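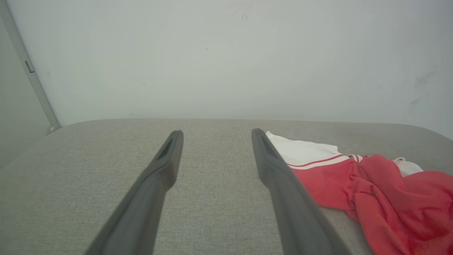 Attachment 1: wrist view, open fingers over the bench cushion, red and white garment to the right.

Ticket 313 - Laundry pickup, garment on upholstered seat
Site: Weltonport
Opened by: Oduor Obura
Opened: 10th April
Status: open, downgraded from blocking

Summary
Pasari arm running the Wollton tidy routine does not reliably pick up a soft garment from a padded surface. Folded towels on a hard table pass. A crumpled item on the gray bench fails in two different ways, logged separately below.

Settings
Finger opening at maximum. Approach speed unchanged from the table profile. Grip timeout 600 ms. Garment dropped by hand before each run, never arranged.

Log
Batch of 11 runs with the table profile. 5 ended with cloth in the grip. The rest closed on air or pinched the upholstery.

Failure A: target point lands on the edge of the garment. The white part is smooth and offers no ridge to close on. The red part has plenty of folds, but the planner prefers the white because it segments cleanly against everything except the light gray seat.

Failure B: target point is good, fingers straddle too much material, force reading climbs early and the routine reports a hard object. Retry starts from the same height and reports the same thing.

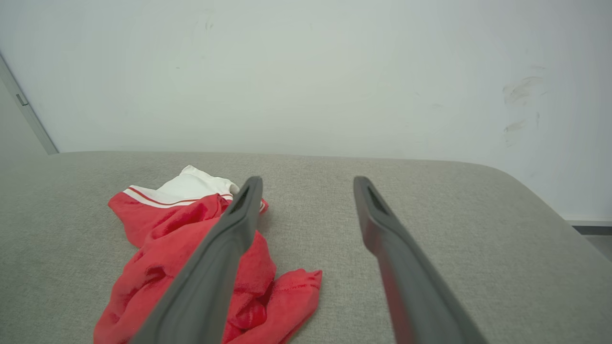

Attachment 2: wrist view, left finger across the red cloth, white waistband beside the tip.

Ross asked if a suction cup would do better. Not on knit. Tried in June on the old rig, no seal.

Changes made
1. Target moved to the highest fold, color ignored.
2. Descent stops on first contact, then 5 mm further. The cushion gives, so the table value was too shallow.
3. Retry offsets sideways before closing again.

Result
Failure A not seen after change 1. Failure B still present.

On the wider question from the Wollton side, can it be sold as clearing clothes off furniture: no. It can move a garment from a seat to a basket with a person nearby to restart it. Sorting and folding are separate tickets and I would not promise either.

Next
Lower the force threshold for cloth only - needs a firmware flag from Pasari. Leaving open until that arrives.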